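Food Store and Kitchen Inspection Checklist, with Inspector's Comments
Bidmont Hall of Residence, catering block
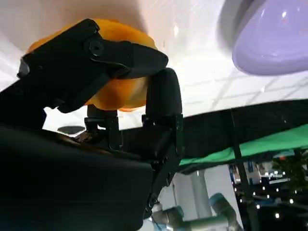

Photo: Astance Picture Library

Inspection carried out: Jun 4, 2023
Area covered: goods entrance, dry store, cold rooms, preparation kitchen, servery, waste yard
Previous inspection: October

Key: S = satisfactory; A = action required; N/A = not applicable on the day. Comments are given only where the inspecting officer considered them useful to the catering manager.

Section 1. Deliveries and receipt of goods

1.1 Goods entrance clear of obstruction: S
1.2 Delivery temperatures recorded on arrival: A
Comment: Of 86 delivery sheets examined, 14 carried no temperature reading. Most of these related to early deliveries from Campbell. The person receiving the goods must complete the sheet before the driver leaves the site.
1.3 Fresh produce checked for damage and mould: S
Comment: Rejected items are entered in the returns book and signed for. Soft fruit should be checked at the bottom of the tray as well as the top.
1.4 Outer packaging removed before goods enter the kitchen: S

Section 2. Dry store

2.1 Stock kept off the floor: A
Comment: Sacks of flour and rice were standing directly on the floor behind the door. Racking is available on the left-hand wall and should be used.
2.2 Stock rotation: S
2.3 Opened packets resealed and dated: A
Comment: Dates were missing from dried herbs and two tubs of baking powder. The same point was raised in October.
2.4 Evidence of pests: none found
Comment: Bait points inspected. The contractor's plan does not show the point beside the boiler cupboard and should be amended.

Section 3. Cold rooms

3.1 Cold room 1, temperature log up to date: S
3.2 Cold room 2, temperature log up to date: S
3.3 Door seals clean and intact: A
Comment: The lower seal on cold room 2 is split at the hinge side. Brorholm has been asked to quote for a replacement. Until it is fitted, the temperature is to be read at the start and end of each shift.
3.4 Raw and ready-to-eat foods separated: S
3.5 Internal door release working: S
Comment: Tested from inside both rooms with the door fully closed.

Section 4. Preparation kitchen

4.1 Hand basins supplied with soap, hot water and paper towels: S
4.2 Chopping boards in sound condition: A
Comment: The green boards are deeply scored and are to be withdrawn. The remainder may stay in use.
4.3 Salad and vegetables washed in the designated sink: S
4.4 Fire blanket and extinguishers in place and in date: S
4.5 Floor free of trip and slip hazards: A
Comment: A cracked tile in front of the dishwasher holds water. A warning sign is not an acceptable long-term measure.

Section 5. Servery and waste

5.1 Allergen information displayed and current: S
Comment: The folder matched the menu on display.
5.2 Hot holding equipment serviced: S
5.3 Bins lidded and yard swept: S
5.4 Used oil stored securely: N/A
Comment: Collected before the inspection. The empty drum was properly closed.

Items marked A are to be completed by the catering manager and reported in writing to the Bidmont estates office. Items 1.2 and 3.3 will be examined again at a follow-up visit. Completed sheets are to be kept with the kitchen log.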